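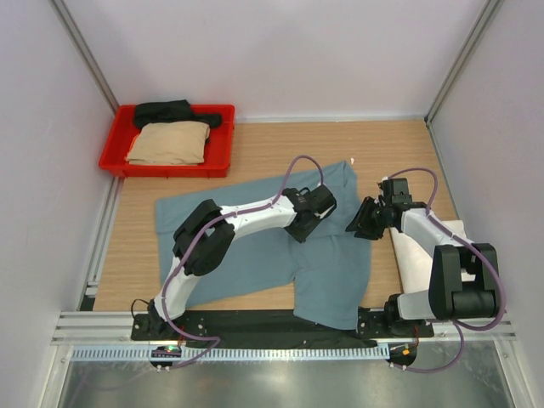

How often should the gripper cable on a folding arm be re-dressed?

Every 2,000 cycles, or whenever the loop over the elbow has shifted at its clip, whichever comes first. On a new cable do it once at 100 cycles as well, as the jacket takes a set early on.

Those two lines are what I intend to put at the top of the list's maintenance page, in place of the present paragraph, which still gives the old interval. Objections by reply, please. The rest of this message deals with the points raised in the last post to the thread.

On Nov 24, 2022, a subscriber at Vakeo wrote:

> We run a two-arm Sallden cell on garment folding, shirts for the
> most part. The left arm has begun to drop its gripper signal. The
> counter stood at 1,935 when it first happened and it has come back
> several times up to 2,243, where we stopped the cell. The fault
> clears on a restart. It only shows when the arm reaches across
> towards the right, never when it is parked.
>
> We have swapped the gripper with the one from the right arm and the
> fault stayed on the left. The cable has not been changed. It was
> tied down quite close to the elbow in July, after it had been
> catching on shirts.
>
> Two questions. Is it the cable or the board? And does the zero need
> to be taught again if we only take the base cover off?

Taking the first question first. A fault that stays with the arm after the gripper swap, and appears only at reach, is far more likely to be the cable than the board. The July tie is the probable cause. With the cable held close to the elbow, all of the bending happens over a short length between the tie and the joint, and the conductors go there before the jacket shows anything.

Our own cell has the same general arrangement: two arms bolted to a black plate along the front, purple cables, the left one going up over the elbow in a high arch before it comes down to the gripper. The arch looks untidy and people are tempted to shorten it. Leave it. It needs to stay slack with the upper link reached right across the table, and that is the pose in which to judge it. A loop set with the arm folded up will look generous and be too short.

The procedure we use:

1. Clear the garment from under the arm. Move both arms to the service pose and remove power at the isolator. The stop button alone is not enough, as the gripper supply stays live.

2. Unclip the cable at the elbow first, then at the upper link, then at the base. Working from the base upwards puts a twist into the free end.

3. With the meter on the two signal cores, flex the cable by hand along its whole length. Go slowly past any place where it has been tied. A break will normally show as a jump in resistance. If there is no jump, put the cable back and look at the board connector before ordering anything.

4. Fit the new cable at the gripper end and work back. Leave the elbow clip finger tight.

5. Move the arm by hand to full reach across the table, then to the folded pose, and let the cable find its own position. Tighten the elbow clip only then. Mark the jacket on both sides of the clip with a paint pen, so that later movement can be seen.

6. Check that the tail clears the front rail and that the spare length lies in the slotted tray, without being pressed down by the other cables.

7. Run 100 cycles at half speed with no garment, then look at the paint marks. If they have moved, go back to step 5.

As to catching on shirts, the cure is in the approach path. Bring the gripper in from above the shoulder of the shirt, and keep the elbow high while the link is over cloth. We raised the approach height and have not had a catch since. Keep finished pieces well to the side, too. A folded cloth left under the right arm is out of the way of the left one, but it will foul the right if that arm is sent low.

On the second question: the zero does not need to be taught again if only the cover is removed. It does if the base bolts have been slackened, even by part of a turn. If in doubt, send the arm to its reference point and compare it with the scribed line.

The Drandum replacement cable fits without changes. The Arabzadeh one is slightly stiffer and needs the longer clip at the elbow, otherwise it rides up. I have run both and would not choose between them on life.

If the meter test shows nothing, please post the resistance readings for both arms, taken at the board end with the gripper unplugged, and the firmware version on the left board. There was an earlier thread on connector pins backing out which may apply.

List maintainer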